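January, hand-held gripper, cloth task

Second round of demos for the Restum cloth set. Task as before: approach the table, pinch the cloth by a corner, lift, set down folded once. Target is 500 usable demos across all sites. Stood at 269 before this session.

Session plan was 40 takes at the round table by the windows. Stopped after 4 to look at tracking. Pose estimate jumps when the gripper is tipped far back and the window takes up the right side of the view. Exposure locked on the tabletop helps a little. Drift comes back on fast wrist turns.
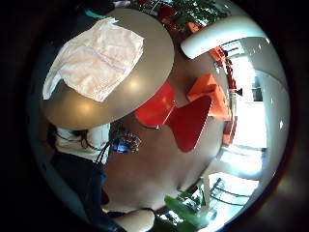 Wrist view, tool tipped back. Cloth on tabletop, red and orange chairs, window at right washed out.

Changes for the next run:
Start each take with the tool level, hold two seconds, then move.
Keep wrist turns slow until the jaws are over the cloth.
Discard any take where the pose jumps before first contact.

Open: the Hekell script still trims the start hold, so the level reference is lost. Set trim to zero and rerun on the 4 takes before recording more. Gripper width calibration not redone, value carried over from the last session.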